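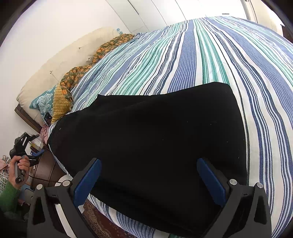
Unit 2. Folding and sorting on the bed

Course: Housekeeping Basics, evening group
Teacher: Mircea Neagu

In the first unit we spoke about the table as a folding surface. Today we work on the bed. Many students have no table of sufficient size at home, and in small guest houses the bed is often the only free flat place.

Why stripes are useful

A striped bedspread is a good help for the beginner. A dark cloth laid on it shows its outline clearly, and the stripes serve as a ruler. In the photo the right edge of the black cloth goes down almost straight along a cream stripe. You can use a stripe like this as your first line and arrange the other sides after it. Please be careful: on a soft bed the stripes can bend, and near the sides they curve strongly. Choose a stripe near the middle of the bed.

The left side of the same cloth goes over the edge of the mattress. For folding this is not a good position. The hanging part pulls on the rest, and the fold moves while you are pressing it. Bring the whole cloth onto the bed before you begin.

Order of work

1. Smooth the bedspread with the flat hand, from the middle to the sides.
2. Lay the cloth and pull the corners gently, one after another.
3. Open any shallow fold which stays across the cloth.
4. Check for lint.
5. Fold in half, edge to edge, then in half again.
6. Turn the folded side toward yourself and put the piece on the pile.

About lint

Black cloth shows every pale speck. Look especially at the corners and along the edges. Use a dry brush and move it in one direction only. Adebayo Nwankwo, who teaches the Friday group, prefers a slightly damp hand. Both ways are accepted in the practical test. Do not shake the cloth over the bed, or you will clean the bedspread also.

Words for this unit

bedspread: the top cover of a bed
crease: a line in cloth made by pressing or folding
lint: very small fibers on the surface of cloth
to drape: to hang loosely over an edge

Homework

Fold 2 dark pieces on your own bed, the first with a plain cover under it and the second with a patterned one. Write which was easier to make straight. Bring your notes to the next lesson, together with a small clothes brush.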